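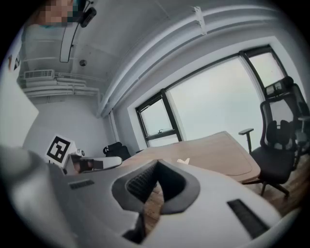

Reading Room and Work Room Refit: Second Progress Report

Prepared for the Siveo Fund by Rawan Qaisi, Jarness Study House

1. Where things stand

The grant covers the refit of two upstairs rooms at Jarness Study House: the work room on the window side, and the smaller reading room across the landing. This report covers the period since our first report and runs to the end of April.

The work room is in use. The floor is finished, a desk is in place by the window and there are office chairs at it. The reading room is behind schedule. Its shelving has been delivered but is still in the hallway, and the electrical work there has to be signed off before the shelves can go against the wall.

Spending is within the amount awarded. We are asking for one change to the plan, set out in section 6.

2. The work room floor

The first report described the state of the boards when the old carpet came up. The building dates from 1864 and we had expected original boards throughout. In fact the section nearest the door had been patched at some point with narrower boards and a filler that had gone hard and lifted in places.

Cunar, the flooring contractor, took out the patched section and laid reclaimed boards of a matching width. The whole floor was then sanded and sealed. The color came out a warm brown, a little darker than the sample we were shown, and we decided to accept it. Sealing took two days longer than planned on account of damp weather. The room was closed to users during that time and the Tuesday evening group met downstairs.

There is one board near the radiator that moves when stepped on. Cunar has agreed to come back and fix it at no cost. No date has been set.

Office chairs on wheels were a concern for the new finish. The supplier of the sealant told Cunar that soft casters would be preferable, and we have asked Karakaya for a price on a replacement set. In the meantime we are checking the floor for marks at the end of each month. None were found in April.

3. Desk and chairs

The desk is a light wooden one with a rounded, slightly raised edge and a darker panel set into the top. We chose it over the plain version we had first quoted for. People using the room tend to spread papers out, and the raised edge helps keep pens from rolling off. The price difference was small and came out of the contingency line.

The chairs are black office chairs supplied by Karakaya. The model by the right of the desk has a mesh high back, a headrest and armrests, on a wheeled base. We ordered this type after the first round of comments from users, several of whom work at the desk for three or four hours at a stretch and had found the old dining chairs hard on the back.

Comments so far:

The seat height adjusts easily and people have been doing this for themselves without being shown.

The headrest is liked by taller users. Two shorter users said it pushes the head forward. It can be moved, and we have put a note about this on the wall by the door.

The armrests touch the edge of the desk when the seat is raised. Karakaya has been asked whether a lower arm setting is available. If it is not, we will leave them as they are.

One chair arrived with a loose gas lift and was exchanged within the week. The replacement has given no trouble.

4. The window

The window was the largest single cost in the original budget and the item we were most worried about. The black frames have been kept. Siveo's assessor asked us to get a second opinion before replacing them, and the second opinion was that they were sound. The work done was therefore limited to new seals, repainting and repair of the latch on the left section, which had not closed properly for years.

The room is noticeably less drafty. We do not have a full winter to compare, so we can't yet say what the effect on heating will be. Meter readings are being kept and will be included in the final report.

Daylight at the desk is good, even on gray days. On bright afternoons it is too strong for anyone working on a screen, and this has been the most common complaint about the room. Some users have been moving their chairs to the far side of the desk to get the sun behind them, which then puts glare on the screen. A blind was left out of the original plan to save money. I think that was a mistake and it is the reason for the request in section 6.

5. The reading room

Three things remain to be done here before the room can open.

Electrical work. The new outlets are in. The inspection was put back by the electrician and we are waiting for a new appointment. Until then the circuit is off.

Shelving. All 11 units have been delivered. We opened and checked each one on delivery, and two had damaged end panels. Replacements have been promised. The rest can be put up as soon as the electrical work has passed.

Painting. The ceiling and two of the walls have been painted. The wall that will carry the shelving has had one coat and will get its second before the units are fixed.

The delay is about access more than cost. The electrician and the painters can't work in the room at the same time, and when one date moves the others have to move with it. We had not left enough room in the schedule for this. For the remaining work we have left 7 working days between trades.

The hallway is tight while the shelving is stored there. We have kept the route to the fire exit clear and moved the coat rack down to the entrance. Users have been patient about it, though we have had a few complaints about the stairs being harder to manage with a bag.

6. Change requested

We would like to move money from the window line, which is underspent, to pay for a roller blind for the work room window. Because the window has two sections of different widths, with the opening part on the left, the fitter recommends 2 separate blinds so that the left one can be raised when the window is opened. The quote is attached with the accounts. It is well inside the amount left on that line and no additional funding is needed.

If the change is approved, the fitter can do the work in half a day and the room would only need to be closed for the morning.

7. Use of the rooms

Bookings for the work room opened as soon as the floor had cured. Mornings fill first, and the late afternoon is the quietest part of the day. We have kept the booking slots at two hours, and people can take a second slot if no one else has asked for it.

A clear-desk rule was agreed with the regular groups. Everyone takes their things with them at the end of a slot. It works most of the time. Stray papers and cups get left behind and whoever closes up in the evening puts them in the tray downstairs.

We had planned to put a second desk in the work room this spring. Having seen how people move around with the chairs pulled out, we would prefer to wait until the reading room is open and see whether the demand is still there — some of those booking the work room only want a quiet place to read. The money for the second desk has not been spent and is shown as held in the accounts.

8. Next steps

Get a new date for the electrical inspection and pass it to the painters the same day.

Second coat on the shelving wall, then fixing of the shelves.

Cunar to return for the loose board.

Price for soft casters from Karakaya, with a decision once we have it.

Blinds to be ordered on approval of the change in section 6.

The final report will follow when the reading room has been open for a full month. Questions about the accounts or the attached quote can be sent to me at the Study House office, which is staffed in the mornings.

Rawan Qaisi
Jarness Study House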